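Kenna MacRitchie
9 April 2023

OK, the paper is finally up, so I get to talk about the thing I've been mumbling about since November. Thread on how we got two arms to stop being so bad at picking up stuff that's lying on top of other stuff. 1/

Short version: we quit asking people for more demos and started asking them for worse ones. I mean it! Half of our new training set is people getting into trouble on purpose and then getting out of it. 2/

Background for anyone who hasn't read me complaining before. Our old policy (we call it Gratham, long story, a bus stop is involved) was trained on 1000 clean teleop demos. Really lovely ones, smooth, no fumbles. And the policy was lovely too, right up until it was a little bit off. 3/

Then it just had no idea. It would miss a book by a finger's width, close on air, and carry on to the drop-off as if it had the thing. Very confident! Very empty-handed! If you've done imitation learning you know this one, the errors pile up and you wander off into places the data never went. 4/

The known fixes are good but they cost a lot of operator time. You run the policy, somebody watches, somebody takes over when it goes wrong, repeat until everyone hates the chair they're sitting in. 5/

So for Tosh (the new one) we did a dumber thing. Operator starts from a bad spot: too high, too far over, wrong angle, second arm in the way. They only record the way out. Clips are short, a few seconds, and you can get through a pile of them before lunch. 6/

We collected 300 of those and mixed them in with the clean ones. Books got most of the attention, and stacked books got most of the swearing, because the top one sits crooked and it's so easy to grab both or shove the whole stack along the table. 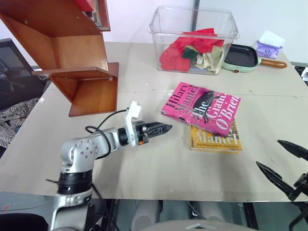 Marek: how is this different from just adding noise to the start pose and calling it augmentation? You'd get off-center starts for free.

Fair question, and we did try it! Noise gives you the bad start for free but you still need a good action to go with it, and near contact the made-up actions were junk. Once a finger is touching a cover, "move back toward the mean path" can be exactly the thing that drags the pile with it. A person knows to lift first. 8/

In free space the noise trick did fine, by the way, and I'd still use it there. It's in the appendix with all the other stuff I couldn't bear to cut. 9/

The result I like best: with the recovery clips in, Tosh tries again after a missed grasp. We never labeled a miss. There's no failure detector in there, just camera views and joint positions going in. I made everybody come look at it the first time and I may have yelled. 10/

Stuff that does not work: cloth. Oh boy. Bad starts with cloth aren't a pose problem, the shirt itself is in a bad state, and our clips don't cover that at all. Clear plastic is shaky too. Please don't cite us for laundry. 11/

Also it needs the clips weighted up in training. Leave them at their natural share and they wash out, you get Gratham back with extra steps. We went with 5 times the weight after trying a bunch of values, and too high makes the arm weirdly timid, it hovers and backs off and hovers again. 12/

We ran 6 training seeds per setting and the spread is bigger than I'd like. The plots show every seed, so go look at the ugly one. It's the orange line and yes, I've checked it many times. 13/

Next up is seeing if clips from one table help on another. Proltley has a different bench height and different lighting, so I'm packing cables this week and hunting for the good screwdriver. If you have it, I'm not mad, just put it back on my desk. 14/14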